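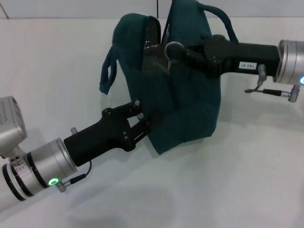
*A dark teal fabric tote bag with a mesh lining*

A **tote bag** is an open or loosely closed bag with two parallel handles or straps that rise from the sides of its opening. It is used for shopping, for carrying books and papers, and as a general day bag. Most are made of cloth, though leather, felt, woven plastic and paper versions are also common.

## Name

The verb *tote*, meaning "to carry," is recorded in American English from the 17th century. Its origin is uncertain. The compound *tote bag* came into general use in the 20th century. In some regions the same object is called a carryall, a shopper or simply a cloth bag.

## Construction

The simplest tote is cut from one long piece of fabric, folded at the bottom and sewn up both sides. The top edge is turned over and hemmed, and the handles are stitched into the hem or onto the outside of the body. A square or a cross of stitching at each handle end spreads the load over a larger area of cloth.

Bags meant for heavier goods usually have a gusset, a strip of fabric that gives the bag depth. A boxed corner does similar work with less sewing: the bottom corners are pinched flat, stitched across and trimmed.

Handle length varies with use. Short handles suit carrying in the hand and keep the bag off the ground. Longer ones go over the shoulder. Some bags have both.

### Linings and pockets

Many totes are unlined. Where there is a lining, it may be cotton, polyester or mesh. Mesh is light and lets sand and crumbs fall away from the contents, but it snags on keys and pens. Inner pockets are normally sewn to the lining before it is joined to the outer bag.

## Materials

Cotton canvas is the traditional choice. It is strong and takes printing well, but it is heavy for its size and may shrink if washed hot. Jute is stiffer and holds its shape; it weakens when left damp. Nylon and polyester fold small and dry quickly. Nonwoven polypropylene is cheap to produce and is widely used for supermarket bags, although its seams are often heat-welded and can split under load.

## Use by shops and libraries

Printed totes are given away or sold by bookstores, museums and public radio stations. Smaller towns have used them as well. The market town of Treltevier began a lending scheme for cloth bags in October, with 600 bags hung on racks at the entrances of its covered market. Shoppers take one and return it to any rack. A count dated 2019-11-27 found 519 still in circulation. The scheme was set up by Brisa Barajas, who runs a stall there, and the bags were sewn by Kurnatden, a workshop in nearby Pleltel.

Kurnatden was founded by the upholsterer Mārtiņš Vasiliauskas and first made bags from offcuts of awning cloth. It now produces around 4,000 a year, mostly in plain colors. The minimum order is 100.

## Care

Unlined cotton bags can usually be machine washed in cool water and hung to dry. Bags with printed panels are turned inside out first. Jute is wiped with a damp cloth and should not be soaked. Bags used for raw meat or unwashed vegetables should be washed often and kept apart from those used for other food.

Worn handles are the most frequent repair. The old stitching is unpicked, a patch is placed behind the weak cloth, and the handle is sewn back through both layers.

## See also

- Basket
- Messenger bag
- String bag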